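Workshop notebook — Cirnstead, main room
October, started 9:40 am

Table layouts again. Kaede wants a small set of tabletop arrangements we can lay out the same way every time, using ordinary things from the shelves. I took the tray and the plant, Rin did the cloth and the bowl.

Layout A is the plain one. Pale top, no cloth. Yellow-brown tray with the rounded corners, small green-tinted bottle to the left of it, potted plant on the other side. I tried the tray turned the long way first and didn't like it, so it went back.

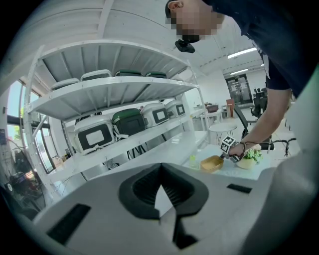

The plant needs more room than the pot suggests because the leaves hang over on one side. Turn it so they spill to the right, away from the tray. Sayaka asked if we could swap it for something that doesn't shed. Will look, but not today.

The bottle is light and goes over if the table gets bumped. Could put sand in it — ask Kiyoshi, he has most of a bag left from the Pollier job.

11:15 am

Moved on to the room. We had over 50 sheets of notes from the Umach layouts in a pile and Renji has gone through them. Nine are worth keeping. The rest can go in recycling once Kaede has seen them.

Light changes a lot through the morning with the big window. Leaving the ceiling lights on all day so that it matters less. The fans can stay by the window for now. If they have to run, keep them pointed away from the cloth table. 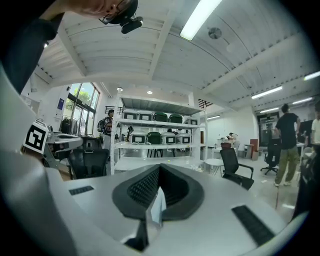 Window side of the main room, ceiling lights on.

1:30 pm

Layout B, the cloth one. Small square table, pale blue see-through cloth with the white flowers. The order Rin settled on: cloth first, tray near the top edge, clear container in the upper left corner, bowl about the middle. Pink artificial flowers along the right edge.

Two notes on this. The cloth slides, so smooth it out again after every change. And the bowl looks better a little left of the tray than straight under it. 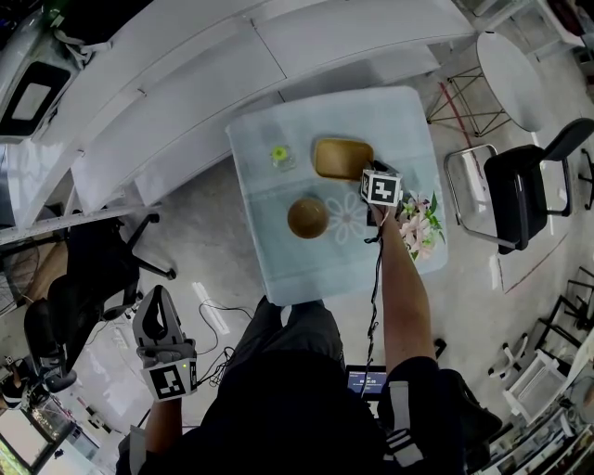
Still to do

Label a shelf for each layout so the pieces stop wandering. Tedesco shelf labels come in packs of 200, one pack is plenty.

Ask Kiyoshi about the sand.

Second cloth, same blue if they still have it. Old order number ends in 2,414 according to Sayaka, but check, her note is smudged.

Rin to write up layout C. So far it's only a sketch with a bowl in it.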